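Checking a trading pin before you buy – quick version

Get the seller to send front AND back. Front only, walk away.
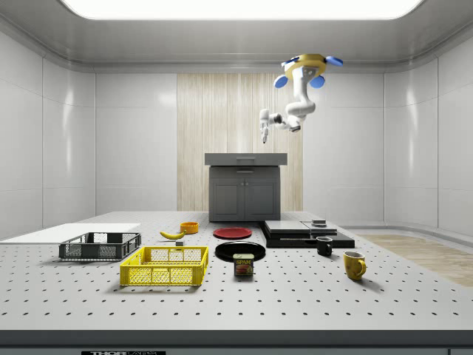
Edition size next. An LE 2000 going for pocket change, be suspicious. Run a fingernail over the enamel – dips and bubbles are bad. 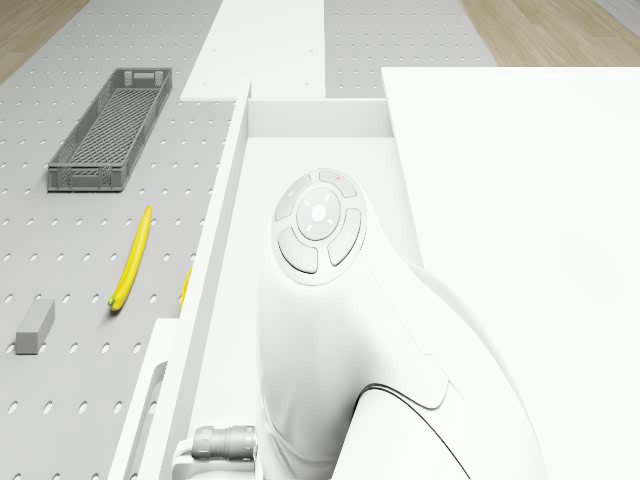
Banana next to the gray basket

Flip it. Back pattern should run right off the edge, no border. Check teh posts too.

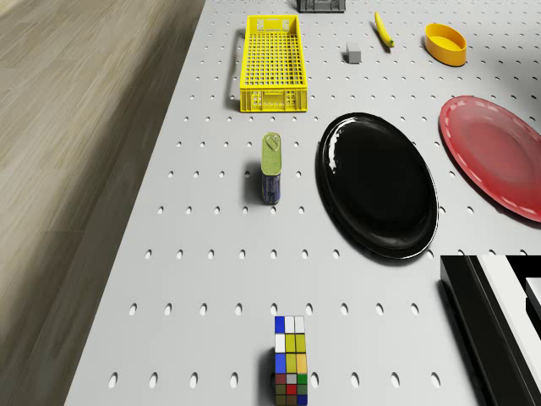
Yellow crate on the pegboard

Compare with one you trust. Colors off, faces wierd = scrapper. My July lot, 46 pins, 11 bad. 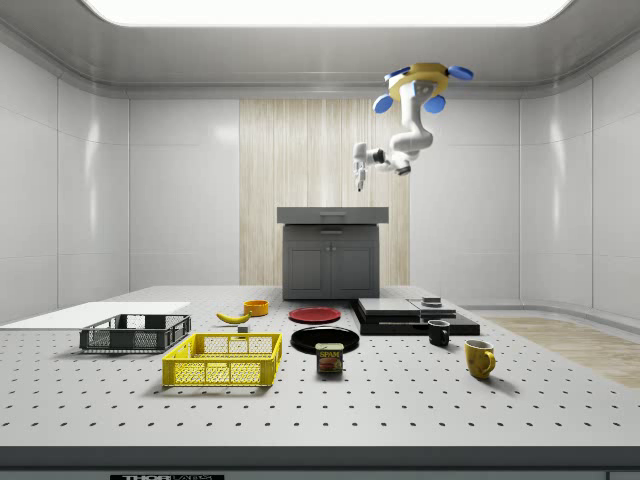 Banafsheh Esfahani

Trade fakes back? No. Bin them.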